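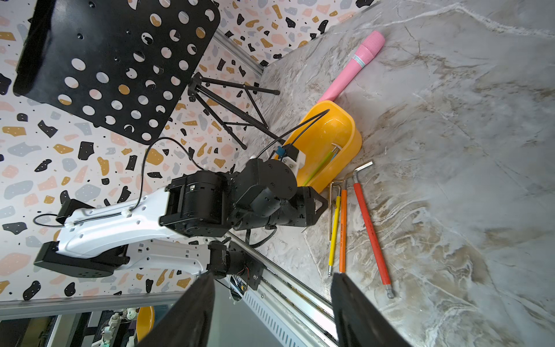
Starting the trombone at 70: a conversation with the director of the Surnwood beginner band

The first note I heard in Surnwood was a low B flat, played by 32 people who had not all agreed on what a B flat was. It was enormous. I loved it so much that I forgot to switch on my recorder, and the band director had to repeat the first few minutes of our interview over a cup of tea in the hallway, which she did with great patience while somebody's clarinet squeaked behind the door.

She has been running the Surnwood beginner band for adults for 16 years. Before that she taught middle school band over in Jendale, and she says the two jobs have more in common than you'd think. "The lungs are older and the excuses are better," she said. "Everything else is the same. They still all want to play the loud part."

The band meets in the evening, doors at 6:30, first note at 7:00 sharp. You don't need an audition. You don't need to read music, or own an instrument, or have ever held one. The band has a cupboard of loaners, and the newest players get first pick. I asked what most people choose.

"Saxophone. Always saxophone, and then I have to talk a few of them around, or we'd have no band, just a wall of saxophones," she said. "But I never push hard. If someone has been dreaming about a saxophone for forty years, who am I to hand them a euphonium? You have to want to pick the thing up when you get home tired."

She did persuade one man to try the trombone the week he turned 70. He had come in for the sax. She put a trombone in his hands while they waited for a reed, he blew a long rude slide from top to bottom, laughed until he had to sit down, and has been in the back row ever since. "That's a trombone player," she said. "You can't train that laugh into a person."

I wanted to know what actually happens in the first few weeks, which are the part that would scare me. She told me they're very physical. Nobody plays a tune in the first session. They breathe, they buzz, they hold one note and listen to the people on either side of them. Flutes get dizzy and are told to take a rest. Brass players get tingly lips. By the third week there are five notes, and with five notes you can play a surprising amount of music, including a slow march she wrote herself for the first class and still uses.

"It's called the Prorkico March," she said. "It doesn't mean anything. It was the sound a beginner bassoon made. Prork-i-co! The whole room fell apart, so I went home and wrote it down." The bassoon still gets the first bar to itself.

Reading music comes in at the same time as playing it, never before. She used to start with a lesson at the board and she's quite hard on herself about that now. "I'd draw a lovely staff and explain it all and watch their faces close. These are people who run businesses and raise kids, and I'd made them feel slow in ten minutes. So I stopped. Now you play the note and I show you the picture of what you just did. It goes in sideways."

The other thing she changed was the chairs. For years the band sat in rows, strongest players at the front, the way bands do. Now the first half of the evening is in a circle, and the new players sit between people who joined a year or two ahead of them. You can hear the good note right next to your ear and drift toward it. I tried this myself, on a borrowed cornet, and it's true! I had no idea what my fingers were doing, but I could feel when I was wrong, and I could feel myself getting a little less wrong.
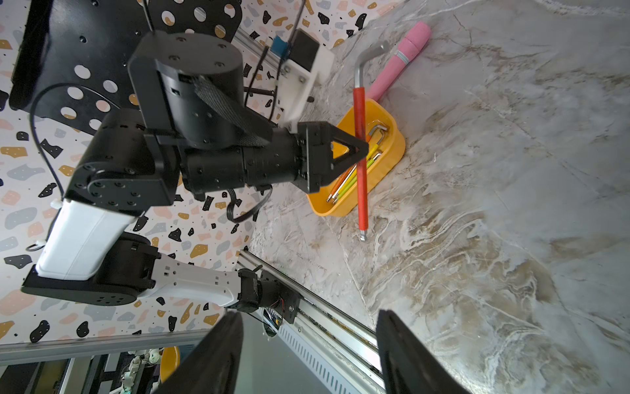
The red-handled hex key and the yellow tray.

We talked for a long time about practice, a word she doesn't like much. She asks for 12 minutes a day, and she's strict about the upper limit in the first month. "People go home on fire and play for two hours and their lip is gone until the next rehearsal. Twelve minutes. Put the kettle on, play, stop. If you stop while you still want more, you'll pick it up tomorrow."

And if you miss a day? "Then you missed a day. I have a player who practices in her car at lunch, and another who only plays on weekends, and they both sound better than they did in January. What I don't want is someone staying away from band because they feel guilty about not practicing. Come anyway. Come and play every third note."

Neighbors are the big worry, apparently more than talent or money. Her advice is to go and tell them. Knock on the door, say you're learning the trumpet, ask what time of day bothers them least. She swears that most people are delighted, and that a fair number of the band's audience started out as the people on the other side of a wall. One neighbor of a horn player began leaving requests in the mailbox. Another joined on percussion.

I asked about the music itself, expecting a list of marches, and she lit up. The band plays everything. There are arrangements of folk songs, a tango, old movie themes, a couple of hymns, and a gorgeous slow piece called Đàm that came to her from a former student. It began as a melody for strings, and she has reworked it for winds with the tune passed around the room a few notes at a time, so that no player ever has to hold it for long. Even the newest players get a turn. I heard them rehearse it, and there was a moment when the tune went from the flutes down to the tubas without a bump, and you could see them all notice.

"I write for who's there," she said. "If I've got seven clarinets and one of them is nervous above the break, then the part stays below the break. It's like cooking for people you know. A published arrangement has no idea that my second trumpet has a new hip and needs a long rest in the middle."

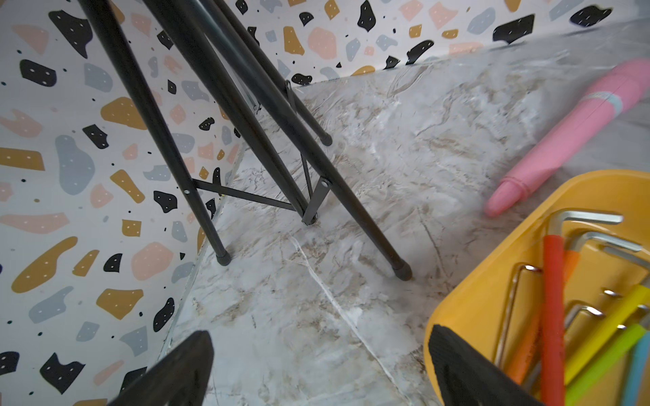
Photo courtesy of the Surnwood beginner band

Her own musical life started badly, she told me cheerfully. She was given a flute at nine, couldn't get a sound out of it for a month, and was moved to the bass drum as a kind of kindness. She adored the bass drum. She learned to count on it, she learned to listen on it, and she found out that if you come in late on the bass drum, everyone in the building knows. When she came back to the flute as a teenager it was easy, and she has been suspicious of the idea of talent ever since.

"I've met a few people who learn very fast. Good for them. Some of them quit by spring," she said. "I've met a lot more who learned slowly and kept coming, and they're the ones who play the solos now. The slow ones remember how they did it, too, so they can help the next person along."

What about nerves? The first concert comes after four months, and it's a real one, with programs and a proper audience in the Jendale school hall. I said that sounded early. She said it sounds early to everybody, every year. The beginners play three short pieces, the longer-serving players join them for the fourth, and the whole thing is done in under an hour with cake at the end. Shaky hands are expected. She has the band rehearse walking on, sitting down, dropping a page and picking it up, and starting again after a total collapse.

"We practice the collapse! It's my favorite rehearsal. I tap somebody on the shoulder and they have to play the wrong thing as loudly as they can, and the rest of the band has to find its way back. After you've done that a few times, a wrong note in a concert is small potatoes."

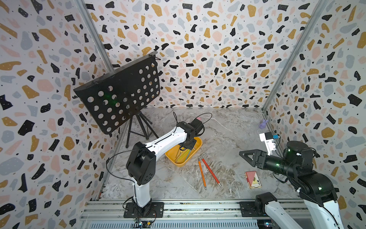

Jendale Adult Learning, Music Department

The break came in the middle of all this and I got to talk to some of the players over cookies. A retired bus driver told me the oboe had ruined television for him, since he now hears it in every sad scene. A nurse said she comes straight from her shift and it's the only two hours of the week when nobody can ask her a question, what with her mouth being full of clarinet. Two sisters who hadn't lived in the same town for decades share a music stand and, as far as I could tell, argue over who turns the page.

Back in the hallway I asked the director what she'd say to someone who has been thinking about it for years and hasn't done it. She thought for a while.

"I'd say come and sit in. You don't have to play. Sit in the circle with nothing in your hands and just be inside the sound once. It's a completely different thing from hearing it out in the audience. It comes up through the floor and the seat of the chair. If you don't like that, fine, have a cookie and go home. But I've had very few people go home."

She also had some practical advice, which I wrote down for anyone who is tempted. Rent before you buy. Don't order the cheapest instrument you can find online, as the keys bend and the repair shop may not touch it. Have someone who plays try it before you pay for it. Wear layers. Bring a pencil, and then bring another one for whoever is sitting next to you, who will have forgotten theirs. If you wear reading glasses, get a pair set for the distance of a music stand, which is farther away than a book, and suddenly the sharps and flats will stop looking like crumbs.

The new beginner group starts in January, and there are still places, especially for anyone with a soft spot for low brass. I've put my name down for the cornet. My neighbors have been told, and they've asked for mornings only.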